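August 30, 2020

Long one. In by eight, kettle on, arm homed first go for once. Kekell build is on the big machine now so no more fighting with the old laptop – good.

Pushing tasks all day. You sit there with the joystick and shove the blocks where the prompt says. "Green round one up beside the blue cube." Then the next prompt, then the next. My wrist is cooked. Left hand does nothing all day and somehow it's sore too.

Got 321 demos saved before I knocked off, which takes us to 2,297 all up. Gramard wanted 1,526 by the end of the month so we're well clear, but they'll just ask for more in November, they always do. Threw out 2 where I drove the wrong way round the star and panicked. Maybe should of kept them, the recovery bits are useful. Dunno.

Thing I keep noticing – if I push dead centre it goes straight and looks lovely, but I hardly ever hit dead centre. The cylinders roll off the tip sideways. Hearts are the worst, you catch a lobe and round she goes. Trying to go slower on the approach, stop short, line up, then push.

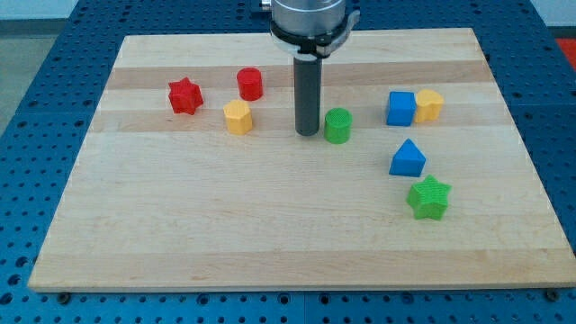
Also need to stop starting every demo from the same side. Looked back over the morning's lot and I come in from the left nearly evry time, pure habit. The policy will learn that off me and then what. Tomorrow start from wherever the last one finished.

Dullau rang re the spare joystick, still stuck in customs. Must answer the Szénási email before bed. Leftover soup for tea. Eyes gone square.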